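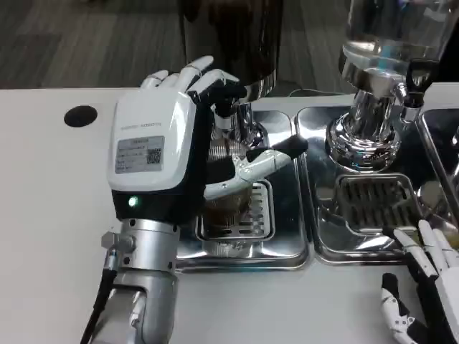

Countertop beverage dispenser

A countertop beverage dispenser is a vessel with a tap near its base, set on a stand above a tray, from which people fill their own cups. It is found in hotel breakfast rooms, office kitchens, conference lobbies and school cafeterias. Manufacturers' catalogs tend to list it as "self-service equipment," a phrase that covers a great deal and says little about how well any particular model pours.

Parts

Most dispensers share the same layout. A container sits on a base, the base carries a spout or valve, and a tray below catches drips. Containers may be clear or dark. Clear ones are usual for water and juice, where the level can be read from across the room. Dark ones are usual for coffee, and sellers often claim that they keep the drink hotter. Color by itself does very little of the sort. Any real difference comes from insulation, a heating element or a tight lid, and a black container may have none of these.

Bases are frequently chrome or polished steel. The finish is sold as hygienic, though it shows every fingerprint and needs wiping more often than a brushed surface. Shape varies, and rounded bases are common even where a plain box would be easier to clean.

Trays

The drip tray is the least discussed part and the one that causes most complaints. It may stand on the counter or be recessed into it. A slotted grate gives the cup somewhere level to rest and lets spills fall through. Recessed trays look tidy, but many have no drain, and the liquid stays there until somebody lifts out the grate. Trays without a grate are simpler to rinse and leave the bottom of the cup sitting in whatever was spilled before.

Aiman Yeoh, in a short survey of 53 staff kitchens, found that only seven had a written schedule for emptying trays. The survey is often quoted as proof that trays go unemptied, a conclusion it does not support. Yeoh asked about schedules and did not look in the trays.
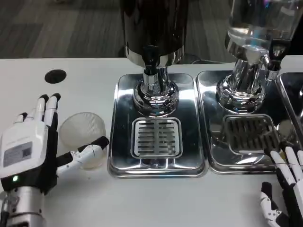
Cups

Clearance between spout and tray decides which cups can be used. A tall cup may have to be tipped to get under the nozzle, which makes overfilling more likely. Glass cups are steady and show the strength of the coffee. Clear plastic cups are light, easily knocked over when empty, and not always meant for hot drinks, so the marking on the base should be checked before coffee goes in.

Taps and levers

Lever taps are worked with one hand and usually stop when released. Twist taps stay open, a convenience when filling a pitcher and a nuisance otherwise. Claims for "drip-free" taps should be read with care. Dewanti Osman's comparison of the Fetell and Hernon ranges reported no drips from either over 349 pours, but all of the taps were new and the drink was plain water. Pulp, sugar and hard water are what wear a seal down, and none of these were tested.

Cleaning

Common advice is to empty the container daily, take the tap apart and wash both in warm soapy water. Running hot water through an assembled tap is widely recommended as a shortcut. It leaves residue behind the washer, and the instructions supplied with the Latuheru dispenser warn against relying on it.

Origin

The modern form is sometimes credited to a Stullivard catalog that offered a matching coffee and water set. The attribution rests on a single article by Intan Nugroho, who gave no date for the catalog. Urns with taps are far older, and it is doubtful that the paired set had any one inventor.

See also

Coffee urn
Drip tray
Samovar
Water cooler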